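**Ticket 3384: Irrigation controller waters at 3 a.m. no matter what I tell it**

Opened by: Corrado Pellegrini
Product: Lalteo controller, plus Jorer rain sensor
Priority: I put High. The system changed it to Normal.

**Original report**

The controller runs zone two at 3 a.m. every night. I have it scheduled for 6:30. The app says 6:30. The little screen on the unit says 6:30. The sprinklers have their own opinion, and they express it outside my bedroom window.

Already tried:

- Unplugged it, waited a minute, plugged it back in
- Deleted the schedule and made it again
- Deleted the app and made an account again, because it had forgotten me
- New backup battery
- Stern look

Zone two is the lawn between the house and the fence. Zone one is the pots and has never given me any trouble.

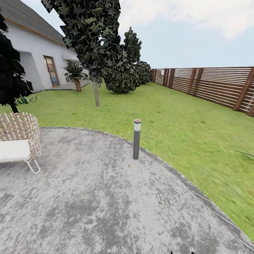

Water bill for March was $134, up from a figure I used to complain about and now miss. Please advise.

**Reply, Soo-ah Chae, Support**

Hi Corrado, thanks for the thorough list. Two questions:

1. In Settings > Location, what time zone is showing?
2. Under Programs, do you see anything besides Program A?

If there's a Program B or C, please don't delete it yet. I'd like the log first. Hold the Back and Plus buttons together until the screen blinks, then read me the last code.

**Reply, Corrado**

Time zone is correct. I didn't expect it to be, so I checked twice.

Only Program A in the app. On the unit itself I had to press Menu through what I believe is every feature Lalteo has ever considered, and there is a Program C in there. It's named MYUNG. I don't know a Myung. Start time 3:00, zone two, every day.

Last code is 742.

**Reply, Soo-ah**

Code 742 means "program restored from module memory." Myung is the name of our old demo profile. It was loaded on units set up in showrooms, and it's supposed to be wiped before the unit is sold. The app can't see it because the app only reads programs it created.

That also explains why a power cycle didn't help. When the unit restarts, it restores everything in module memory, including that one.

To clear it:

1. Turn the dial to OFF.
2. Unplug the rain sensor from the SEN terminals.
3. Hold Back and Menu until you see CLR ALL.
4. Press Plus. Don't press OK, which cancels.
5. Plug the sensor back in and rebuild your schedule from the app.

**Reply, Corrado**

So OK means cancel. Fine.

I pressed OK the first time anyway, out of a lifetime of habit. Second time it cleared. Program C is gone and I've put A back at 6:30. I bought this thing new in the box at Ziltusport, by the way, on a shelf next to the tennis balls, so somebody there may want to look at the other boxes.

Will report tomorrow.

**Reply, Corrado**

Slept until 6:30, when the sprinklers woke me on schedule. I consider this progress.
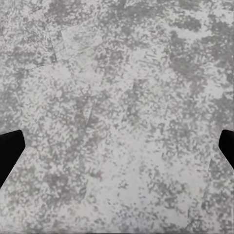 New problem, smaller. The Jorer sensor now reads WET all the time and I'd like to know whether it's right before I go blaming it. I went out to look for puddles and learned that I'm a poor judge. Everything out there is speckled light and dark gray to begin with, flecks on top of blotches, and a few drops of water could hide in that until fall. Is there a way to test the sensor that doesn't depend on my eyesight?

**Reply, Soo-ah**

Yes. Put a jumper wire across the two SEN terminals with the sensor disconnected. If the screen changes to DRY, the controller is fine and the sensor or its cable is the problem. If it stays on WET, go to Settings > Sensor and switch the type from NO to NC. Clearing the memory resets that to NO, and your Jorer model is NC. I should have put that in the steps.

**Reply, Corrado**

Jumper in, still WET. Changed NO to NC and it went to DRY. Took the jumper out, put the sensor back, still DRY. Poured a cup of water over the sensor and it went to WET, so we're all in agreement for once.

You can close this. If Myung comes back I'll open another one, probably at 3 a.m.

**Status:** Resolved
**Internal note (S. Chae):** Add sensor type to the CLR ALL article. Asked sales about returned demo stock at Ziltusport, waiting to hear.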